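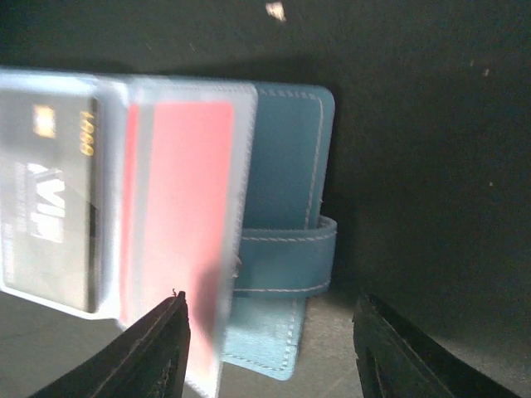

Home | Products | Guides | Spare parts | Contact

We use cookies to remember your language and region. Accept | Settings

Omuvix Two-Finger Gripper Kit
Set-up guide, section 6: Soft and folding items

Use this section when the item has parts that can swing or bend, such as a wallet, a card holder with plastic sleeves or a small notebook. For boxes and other rigid items, go back to section 5.

Before you start

The wrist camera must be calibrated (section 3) and the fingers fitted and tightened. Keep the stop button within reach whenever the arm is powered.

6.1 Preparing the item

1. Wipe the table and the inner faces of both fingers with a dry cloth. Fibres on a fingertip can show up in the camera view.
2. Stand the item upright in front of the gripper. If it will not stand by itself, open it a little.
3. Turn it so that the thickest part, usually the cover or spine, will pass between the fingers.
4. Set a lamp to one side. Check the live view for glare on clear plastic and move the lamp if card edges are hard to make out.

Note: A dark, matt table surface works best with clear sleeves. Order code for the Kullulik mat is 2418.

6.2 Teaching the grip

1. Choose Teach > New item and type a name.
2. Choose Soft as the item type. The closing speed drops to the slow setting.
3. Open the fingers fully.
4. Jog the arm forward until the lower edge of the item lies between the fingers. Neither finger should touch it yet.
5. Check that any loose sleeves or flaps are either fully inside the opening or fully clear of it.
6. Press Close. The fingers stop at first contact.
7. Raise the force one step at a time until the item no longer slips when you press Lift test.
8. Press Save. The screen shows code 152 when the grip has been stored.

Caution: Do not go above force step 24 with leather or thin plastic. Higher settings can leave marks.

Caution: Keep hands away from the fingers during the lift test. The arm moves without a further prompt.

6.3 If the grip fails

Code 257: one finger touched before the other. Open the fingers, move the arm towards the side that touched first and repeat from step 4.

Item turns in the grip: take hold lower down, or close any sleeves that hang out to one side.

Item not found: change the lamp position, then choose Refresh view.

Saved grips can be copied to a second arm with the Gundano transfer tool. See section 8.

Guide text: Alper Kocabaş. Last revised Sunday, March 2, 2025.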